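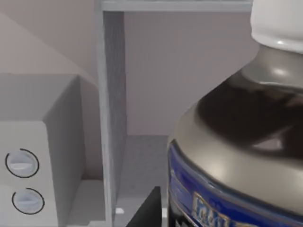

Urnus wrote back the same afternoon that a dropped bottle was the least of it, and that the run should have stopped itself well before the bottle ever left the shelf. After rereading the logs, our group agrees. The rest of this report covers what went wrong in the simulated shelf-picking task, how we found the cause, and what we changed.

Home | Project Reports | Teams | Archive | Contact

1. Background

Our project is a pick-and-place task in a simulated kitchen. The arm has to reach toward a bottle on a shelf, close its gripper, lift, and move the bottle to a drop zone on the counter. We used the Hayes scene set for the kitchen and wrote our own controller, which we call Pornico. The stop logic came from Dreltex, the shared code base used by all the teams in the course.

The bottle is one of the harder objects in the set. It has a see-through shoulder with dark liquid showing inside and a shiny blue label. It is also wide for our gripper, so there is very little room on either side when the fingers go around it.

2. The fault

We did 392 runs in April with the same settings. In 13 of them the arm kept pushing forward after the first finger touched the bottle. The bottle slid back, tipped, and in most of these runs fell off the shelf. The contact force stayed over our limit the whole time and no stop was triggered.

We first missed this because our script only counted a run as failed if the bottle was not in the drop zone at the end. These runs went into the same pile as ordinary missed grasps. Urnus was testing our code for the cross-team review and noticed the force plot was flat at the top.

3. Finding the cause

We replayed the failed runs one at a time with the force values printed at each step. Our first guess was bad depth readings on the clear part of the bottle. We swapped in a solid gray bottle of the same shape and the fault still showed up, so we dropped that idea.

The real problem was in how Pornico passed force readings to Dreltex. The stop check waits for 15 readings in a row over the limit. Pornico cleared the count every time it made a new path. When a finger touched the bottle early, the planner saw a position error and made a new path, which set the count back to zero. It then did the same thing again until the bottle was gone.

4. Fix

We made 2 changes. The count is now kept when a new path is made, and a new path is not allowed while the force is over the limit. We also added a line to the results file for peak force, with its own failure code.

We replayed the 13 bad runs from their saved start states. All of them stopped with the bottle still on the shelf. They still count as failed grasps, and the early touch itself is not fixed. We think the approach angle is too shallow for wide objects, but we ran out of lab time before we could test that.

5. Safety notes for the real arm

The course plan had us moving to the real arm next. We have put that off until the stop check has been tested on hardware with a foam block. The force limit also needs to be set again, as the value in our config file was picked for the simulator.

Teams that copied our planner before the fix should check whether their version clears the count in the replan function.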